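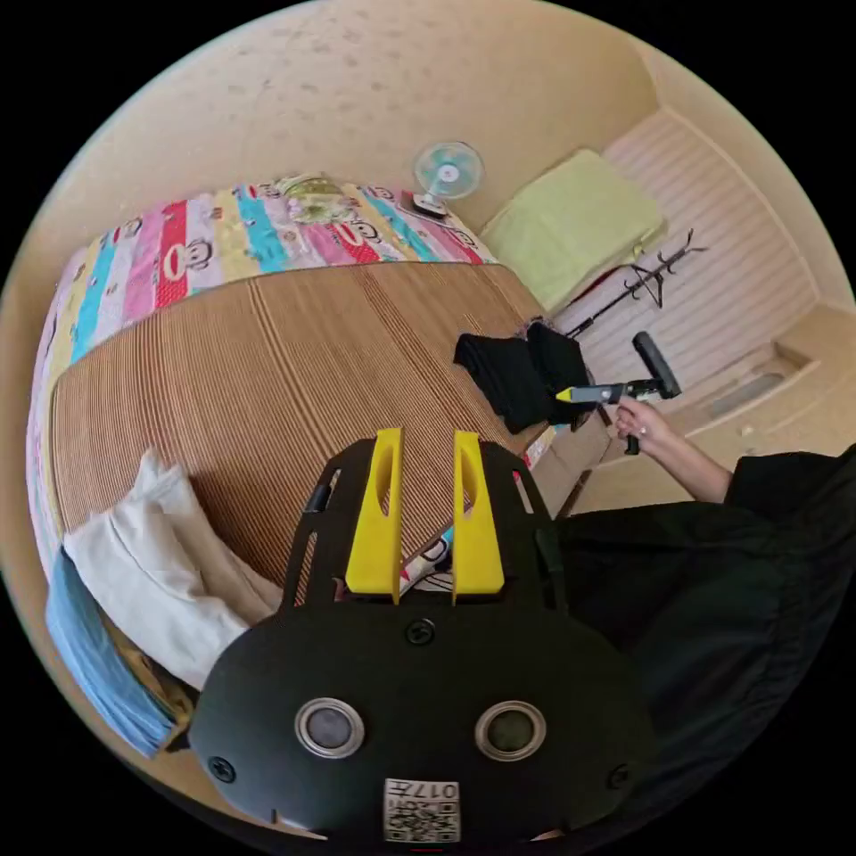 Clearing a bed before bedtime

A single bed is a wonderful place to put things until the moment you want to lie on it. Take the small stuff off first, anything that could roll, vanish into the quilt and turn up at 3am under your hip. Glass goes next, to a shelf with a back to it.

Black clothes should be dealt with one at a time. In a heap they all look like the same garment, and you will put the heap back on the chair. Clean ones get folded, doubtful ones get sniffed, and the rest go in the wash.

Straw and bamboo sleeping mats don't want a soaking. Wipe along the ribs with a well-wrung cloth, then stand the mat on its edge by an open window for 60 minutes. Never fold one. Roll it, or you'll have a crease down the middle until June and it will find your spine every night.

Pull the quilt straight from the foot end. If it has stripes you'll see at once how crooked it is, so perhaps choose spots next time. Shake the pillow by two corners, 5 good shakes, and put it at the end where your head goes.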